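Teaching a Simulated Arm to Work a Kitchen: Planner and Wrist View
Final report, Premeo project, robot software course

Our group spent the spring semester writing the software for a simulated arm that has to find things in a kitchen and move toward them without bumping into everything on the way.

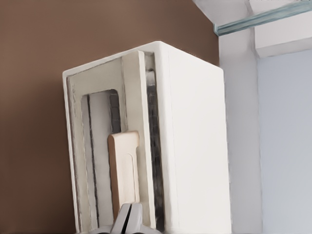
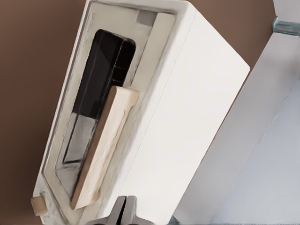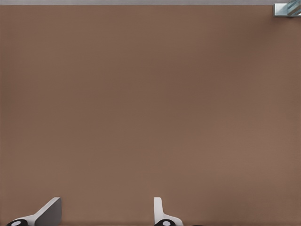

Rendered views from the simulator, with the gripper fingers at the bottom of each.

By the Premeo student team, Dastholm
Submitted Wednesday, May 15, 2024

When we started back in September we thought the planner would be the hard part, and we gave it most of the fall. It was a fairly ordinary sampling planner, and after a lot of patient fiddling it worked quite nicely on our test layouts. What ate up the spring was perception, and especially the close-up views. The toaster fills so much of the second view that there is hardly any kitchen left to get your bearings from, and in the third one the pose estimator has almost nothing but plain brown to work with. Our first version would happily report a confident pose from a view like that, and the arm would set off in some very odd directions!

We tried two fixes. The first was to keep a short memory of the last 20 poses and blend them with the new one, which helped with jitter but also made the arm slow to admit it was lost. The second was a simple texture score for each view. If the score falls under a threshold, the planner ignores the new pose, backs the hand away a little and looks again. We kept both in the end, with the memory cut down to 3 poses.

For the final test we ran 200 episodes in the Clillitz kitchen layout, all with the same controller settings. The old version failed in 41 of them because of a bad pose, and the new version brought that down to 20. We were very happy with that, even though the extra looking makes each run longer.

The remaining failures are mostly on the bread slot. Pale bread against a pale rim gives the edge detector a hard time, and we never found a threshold that suited both the slot and the big plain side of the toaster. We also lost a good week to a flipped axis in the Mirzaei logging tool - please check the sign of your wrist rotation before you tune anything.

Setup notes and the settings file are in the project folder, under planner.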